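Workshop Notes > Doors and Glazing > Aluminium-Framed Glass Doors

Articles Measuring Hardware Seals Ask Us

Cleaning and checking a framed glass door

Grooved aluminium door frames collect grit faster than flat ones. The procedure below covers a single hinged door with a pull handle. Allow 45 minutes.

You need a soft brush, a vacuum with a crevice tool, two microfibre cloths, neutral detergent, a hex key set and a dry silicone spray.

1. Open the door to a right angle and wedge it at the floor. Do not wedge it at the hinge side – the load goes straight into the hinge screws.

2. Brush the grooves from top to bottom, then vacuum. Dry grit must come out before any water goes near it.

3. Wipe the frame with diluted detergent along the length of the grooves. Avoid abrasive pads on dark finishes. Scratches show grey and cannot be polished out.

4. Clean the glass last, working from the centre to the border. Keep the cloth damp only, so that water does not sit on the lower seal.

5. Check the handle. Grip it near the outer end and push up, then down. Any movement at the base means loose fixings. Tighten by quarter turns, alternating between the two ends if it has two.

6. Remove the wedge and close the door slowly against the stop. Watch the gap on the handle side for its full height. 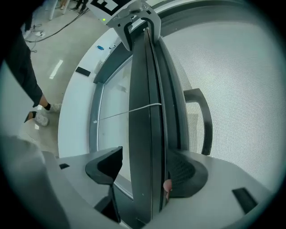 A gap that widens toward the top usually points to the upper hinge. Adjust by 2 mm at most, then close the door and look again. Zoltán Gulyás recommends marking the original hinge position in pencil before touching anything.

7. Apply silicone spray to a cloth and wipe the seals. Do not spray the door directly – overspray on the glass is slow to remove.

Repeat every August, or sooner on a door that opens onto a gravel yard.

Text: Emese Barta, October 2021

Contact | © Vurko Workshop Notes | Back to top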